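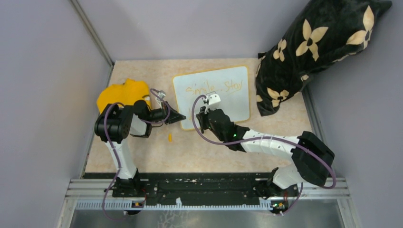
## 4. House rules for the two-arm bench

Section 3 left you with two arms that power up and move when asked. This section is about getting them to move only when asked, and about keeping the bench in a state the next person can use. It applies to every Ellotari bench at the Batidport and Wiltley sites, including the one you consider yours.

Read it once all the way through before you start. After that you may keep it open at whichever page has the coffee ring.

### 4.1 Before power

1. Check that the bench key is in your pocket. A key left in the switch belongs to whoever walks past next.
2. Look at both bases. Each must sit square on the near rail with its clamp closed. Push on it with the flat of your hand. If it shifts, stop and go back to 3.2.
3. Run a finger along the rail between the bases. Scuffs are fine, and by now traditional. Burrs are not; report them before you use the bench.
4. Look at the wiring beside each base without touching it. You are looking for bare copper, loose plugs and anything resting on a connector.
5. Follow each camera cable from the gripper back to its base. It should pass over the outside of the elbow with enough slack for a full bend and not enough to lasso anything.
6. Fold both arms to the rest pose by hand. They weigh more than they look.

> **CAUTION:** The electronics at the bases are exposed on this model. Keep drinks, tools and long sleeves away from them. If you find a part disconnected, do not guess where it goes. The connectors will fit in several places and only one of them is right.

### 4.2 Laying out the task

The Dubey task sheet tells you which objects to use. It does not tell you how to put them down, so people have developed styles. Please use this one.

1. Clear the tabletop completely, then add only what the sheet lists. Backdrop items (cloths, plush pieces, anything there to make the view less tidy) count as objects and go on the sheet too.
2. Place the main object where both grippers can reach it with their elbows still bent. For writing tasks the main object is the board. It may be turned a little, and should be turned a little differently each run.
3. Put soft items to the side. An arm may pass over a soft item, but must not rest its weight on one or close on one unless the sheet says so.
4. Drape large fabric so that it cannot slide into the work area when an arm brushes past. Tug it once. If it moves, drape it again.
5. Lay out pens, crayons, caps and other small pieces last, away from the table edges. A rolling marker can find the gear rack from anywhere on the bench.

**Note:** Nothing goes on the rail. The rail is not a shelf, even for a second, even for a pencil.

### 4.3 Rules for writing tasks

Writing is hard on grippers and harder on boards. The arms do not know how hard they are pressing until somebody tells them.

1. Set the contact limit to 30 on the bench panel. Values above this leave dents, and the dents will outlive the project.
2. Use only dry-wipe markers from the bench drawer. Test an unfamiliar one on the scrap board before it goes anywhere near the good one.
3. Pick a phrase from the approved list. The list is short and cheerful by design. Recordings get shown to visitors, usually without warning, and it is easier for everyone if the board is being polite.
4. Give one arm the marker and the other the job of steadying the board. Swap roles only at a pause, with both grippers clear of the surface.
5. Let an unfinished word stay unfinished if you have to stop. Do not reach in and complete it by hand. Your handwriting is better than the robot's and it shows.
6. Log stray strokes as stray strokes. Do not wipe them in the middle of a run. A mark that vanishes between two moments of a recording causes more trouble than a mark.

> **CAUTION:** Never reach between the grippers while the bench is live, including to catch something that is falling. Let it fall. The bench has a budget for markers.

### 4.4 While the arms are live

1. Stand or sit at the marked position on the near side, with the stop button within reach of your weaker hand. The better one will be busy.
2. Say "live" out loud before enabling the arms, even if you are alone. It feels silly for the first week and then it becomes a reflex, and we want the reflex.
3. Keep the speed cap at 200 for any new layout. You may raise it to 700 after three clean runs with the same objects. There is no setting above 700 that you need to know about.
4. Watch the elbows. Everyone watches the grippers, where all the interesting work happens, and meanwhile an elbow has swung out over the rail.
5. Check the indicator light on each wrist before you enable motion:

| Wrist light | Meaning | What you do |
|---|---|---|
| Green | Ready | Carry on |
| Amber | Warm or overloaded | Finish the motion, then rest the arm |
| Red | Fault | Press stop, see section 7 |
| Off | Unpowered, or a failed light | Treat the arm as live until you have pulled the plug |

6. Press stop if a cable snags. Do not try to wiggle the arm free. Wiggling has been tried, and it is why section 8 (Replacing a Camera Cable) is as long as it is.

**Note:** Pressing stop is always allowed. You will not be asked to justify it, and the lost run costs less than the form we would have to write about the alternative.

### 4.5 Shutting down

1. Bring both arms up and back from the tabletop before you release them. An arm released over the board will settle on the board.
2. Cap the marker. If the cap cannot be found, look under the soft items, then beneath the rail.
3. Wipe the board, unless the sheet asks for it to be kept as is. "I liked it" is not an entry on the sheet.
4. Shake out any fabric and fold it. Loose fibers get into the wrist joints, and a fuzzy wrist drifts.
5. Turn the key, take it out, and wait for both wrist lights to go dark.
6. Fill in the bench log: task number, runs completed, stops pressed, anything odd. "Fine" is accepted for the last field once per month.

### 4.6 Reporting a problem

Report a burr, a dent, a frayed cable or an unexplained movement on the same day, using form 3864 in the rack by the door. Tape the orange tag over the key switch and leave the bench as you found it – do not tidy first. A tidy bench is pleasant to look at and useless to whoever has to work out what happened.

Benches with an orange tag stay off until the tag is removed by the site lead. The tag is not removed by being in the way.

Rules in this section are reviewed each September. Suggestions go in the back of the bench log, where they will be read, and legible ones will be read first.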